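Books > Fantasy > Series and reading order

Browse Ask Answer Tags Members Log in

Jivcombe books: prequels first, or in the order they were published?

oldharbour
17 January 2019

I have bought the whole Jivcombe series second-hand, 8 books in total, and I want to start it properly. Two of them are prequels which came out after the fourth book. The edition from Effiong numbers them as 1 and 2, but on Skustik the list puts them after book four. I would like to know which order is better for a person who has not read any of it.

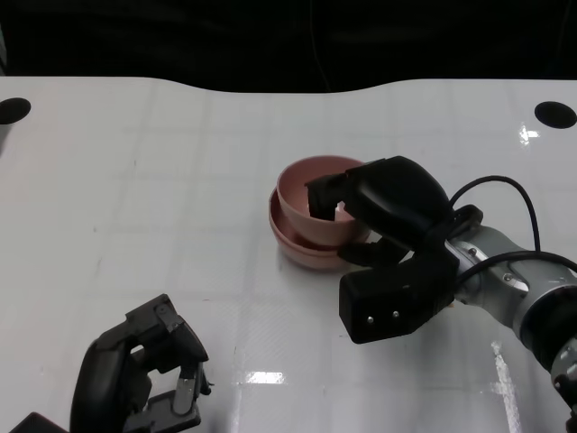
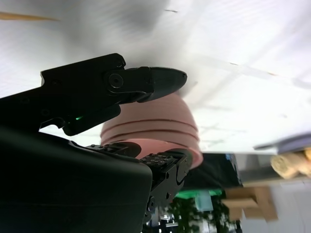 Kayode Idahosa told me to begin with the prequels and not to think so much, as the events in them happen first and the story is then easy to follow. I trust his taste in most things, but he has read the series three times and I think he cannot remember any more how it is to know nothing.

My difficulty is this. I read English slowly, and the prequels together have more than 1,000 pages. If they are mainly about old wars and old kings, I fear I will be tired before I meet Jarico, and he is the reason I wanted the books in the first place. On the other hand, I do not like it when a story stops in the middle and sends me back sixty years.

Please do not tell me who dies. I already know about the ferryman, because it is written on the back cover of book five, which I think was not very clever of the publisher.

threadbare_quill

Read them as they were published. So: The Salt Gate, the three books after it, then the two prequels, then the last two.

I will try to explain without spoiling. In the first book there is a question about the gate and who closed it. Everybody in the town has a different answer, and Jarico believes a wrong one for a long time. If you read the prequels before, you know the right answer from the beginning, and then many conversations in The Salt Gate become only waiting. You sit there and wait until he finds out what you already know. For me this would take away perhaps the best thing in the first book.

The prequels are also written for somebody who knows the later people. There is a small girl in the first prequel who appears in one scene on a bridge, and if you come from book four you will put the book down for a minute. If you come from nothing, she is a small girl on a bridge.

About the length: the first prequel has 68 chapters, but they are short, and some are only letters. The second is slower. I read it in September on my holiday and I must admit I left it twice for a detective story. The middle part with the council of the river towns could be shorter by half. The end is very good.

One practical thing. The Effiong books have a list of characters at the front, and this list tells you who is whose father. Do not read it! In the older printing the list is at the back and it is more careful.

You are right that the story stops after book four to go back, but book four ends at a quiet place, so it is not a cliff. I was more annoyed by the gap between three and four, where two years pass and there is no explanation until much later.

pell

prequels first. the numbers on the spine are there for a reason. I did it this way and had no problem

marten_reads

I don't agree fully with either of you. I did it in a third way: The Salt Gate first, then both prequels, then the others. It is not a common order, but I still recommend it to people who get impatient with history.

After The Salt Gate you know Jarico and you know the question of the gate is important. Then you go back and get the answer while you still want it. By book four I think most readers have guessed it anyway - I had guessed it by the middle of book two, and I am usually bad at this. The scene on the bridge will be weaker, I accept that. But the second half of book three is much stronger, since you understand why the old woman refuses to sell the house.

For a slow reader I would say also this: the language in the prequels is harder. The author uses old words for boats and weather, and in the letters the spelling is old-fashioned on purpose. The Salt Gate is in plain English, with a lot of talking. Whichever order you choose, I would not make the letters your first meeting with this writer. I am not a native reader either and I kept a small notebook for the boat words. After a hundred pages I did not need it.

The list on Skustik is made by members, so it changes from time to time. When I looked last year, it had a short story between books six and seven. It is not in your set, and you can leave it out. It is about a dog and a miller, and neither of them comes back later.

oldharbour

Thank you, also to pell. I will start with The Salt Gate, and when I finish it I will see if I want to go back or forward. I have put a piece of paper over the list of characters.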